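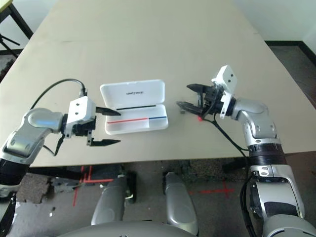 Two grippers and one open white case. The dishes can wait.

The Pencil Case Problem

May 2021

My kitchen has been about to be run by a robot for as long as I have had a kitchen. I was promised it as a child, by a magazine in a dentist's waiting room, and I have been promised it since by many people with better shoes than mine. The robot would cook and vacuum and put away the laundry. So far it vacuums, and it has to be rescued from under the radiator.

I bring this up because a company called Covoro sent a brochure to my house in March. It is a handsome brochure. There is a couple in it who are laughing at a salad, and behind them a machine with soft gray shoulders is wiping a counter that was already clean. Home help, the brochure says, is closer than you think. I have put it on the fridge, where it holds up the water bill.

I think home help is further off than the brochure thinks, and I would like to make my case with school supplies.

Consider tidying a desk. You have pens, you have a case the pens live in, and the job is to introduce them to each other. A seven-year-old can do this, though it may take some asking. A robot with two arms and a pair of fingers on each can sometimes do it too, and I would not dream of sneering at the people who got it that far. The trouble is what has to be right before it starts. The case should be open, or the job just got a second half. The pen should be somewhere the arm can reach. It helps a great deal if the table is plain and has nothing else on it, and I invite you to look at your own table now.

My own desk has a case on it too, in the sense that there is a case under the mail. To get a pen into it I would first have to move the mail, which involves deciding about the mail. That is where most housework goes wrong for me, and I have been at it for 42 years. The lifting is easy. It's the deciding that sends me out for a walk.

Engineers know all this, and the good ones will tell you before you ask. Holding is the part of the job that has come along nicely. A pair of plastic fingers can take hold of a highlighter by its flat sides and keep it upright, cap at the top, as straight as a candle on a cake.

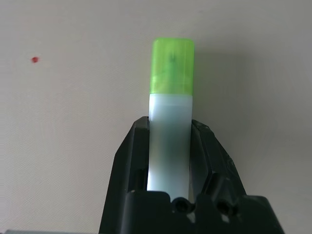 I find that more impressive than the salad couple. A highlighter is smooth and narrow, and if you squeeze it in the wrong spot it spins away under the bookcase to join its relatives. Getting a grip on a thing like that used to be a whole career. But a grip is a comma in the sentence of a chore. After it come the turning, the lowering, the letting go at the right height, the noticing that it has landed crosswise and the lid won't close, and the small private sigh. We do all of that without looking up from the phone. I would pay good money for a machine with the sigh built in, as it would mean somebody had finally taught it to notice.

People who sell factory machines have a fair answer to this. Factories, they say, have had robots for decades, and so they have. A friend of mine works at the Cakstead plant, where an arm made by Virner puts the same bracket in the same box more than 1,000 times a shift and has never once asked about lunch. It is a marvel. It is also bolted to the floor, inside a fence, and the bracket arrives facing the same way every time. When a bracket arrives upside down, a light comes on and a person walks over and flips it. The person is paid to be the part of the robot that hasn't been invented.

They tried the arm on the returns bench, where customers send things back in whatever box was handy. That lasted 11 days. There was tape, there was tissue paper, there was a return with a sandwich in it. My friend has the bench back now and says the work is dull but steady, and that she got to keep the sandwich story.

A house is a returns bench with beds. Nothing comes in facing the same way twice. I counted the kinds of lid in my kitchen once, to win an argument, and stopped at 80 because I had won it. Some screw, some snap, and one, on a jar from the Leitão bakery down the hill, opens only if you are angry at it. I don't know how you write that down for a machine.

So I am not gloomy, and I would like that noted by any robots reading. Slow, plain work with pens and open cases seems to me the right place to begin, and a lot more truthful than a salad. Most of us learned the same way, on a low table, with a grown-up nearby. I just wish the brochures would admit which grade we are in.

In the meantime I have moved the mail. It is on the chair now, and I have found four highlighters, two of them dry, and put them all back in the case.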